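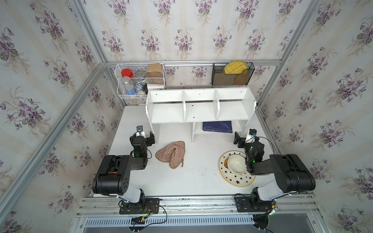
Benjamín Valdebenito wrote that he would leave the arms alone for now and look at the grippers first, as two arms on the same rail with the same controller settings ought to behave alike, and if only one side drops things then the fingers are where he'd start. He also asked, very politely, whether I had swapped anything since October. I had, and I ought to have said so when I opened the ticket, so my apologies to him and to anyone else following along.

So, the full story. The left gripper still has the Cabral fingers it came with. The right one has been on the Stevier fingers for the comparison, and it's the right one that lets go. It will close on the rim of the bowl quite nicely, lift it off the plate, and then somewhere on the way up the grip setting falls back and down it comes. Soft things are no trouble at all. The brown knitted hat has been picked up by both sides without a murmur, and I've grown rather fond of it as a test piece.

What I tried first

Grip force on the right was at 50. I put it up to 70 and ran the bowl again, 11 lifts, and it slipped on four of them. Better than before, but not something I'd want to leave running over lunch. I restarted the Itent controller between runs, and I checked the wrist camera in case the arm was coming in crooked. The picture was sharp and the fingers were landing where they should.

Benjamín's second reply

He thought the force figure was a red herring and asked for the cycle count on the right gripper. It reads 4,000. He then asked me to put the Cabral fingers on the right arm and the Stevier ones on the left, change nothing else, and run the same job on both sides. It's a fiddly swap — the small screws on the Stevier set are a misery with cold hands — but I did it that afternoon.

Result: the right arm still slips, now with the Cabral fingers. The left holds the bowl every time with the Stevier ones. So I had been blaming the wrong part, and I'd like to withdraw the unkind things I said about Stevier in my first message.

Where we are now

Benjamín suspects the finger width was never taught again after I changed them over, and that the right side is still working from the old closing point. He's sending the Tolier calibration file with his notes. I'll load it on the right arm only, put the force back to 50 and repeat the bowl lifts before touching the left. The shelf pick with the book can wait until that's done.

Please keep the ticket open. I'll add the numbers here as soon as I have them, and thank you again for being so patient with me.

Tadeo Fuentealba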